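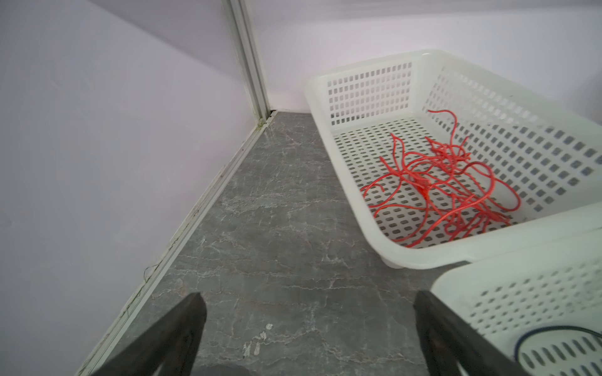
5.3 Snagging failures in the cord-sorting task

Figure 4. Wrist camera view during cord sorting. Red-orange cords lie tangled in one perforated basket, with a dark cable in the second.

The most common fault in the Plimbridge trials was snagging. We ran 135 picks and logged 76 as clean. Most of the rest failed in the same way: the fingers closed on one strand, the arm began its lift, and a loop further down caught in the basket wall or under another cord. The basket then came up with the load.

The baskets are part of the problem. Their walls and floors are full of small openings, and a cord end can work its way into one of them. They are also light, so a snagged cord drags the basket along the floor before the wrist force reading reaches the stop limit. In 4 trials the basket tipped over. After the last of these, on 14 June 2023, Walter Sotelo halted the arm by hand and we stopped testing until the limit had been lowered.

The planner treated each visible strand as a separate object. With the red cords this was wrong more often than right, as strands that looked free near the rim were held fast in the middle of the pile. The single dark cable gave far less trouble.

The lower limit stopped the tipping but also ended several good lifts early. We have kept it for the remaining tests and now lift in short steps, checking the force after each one.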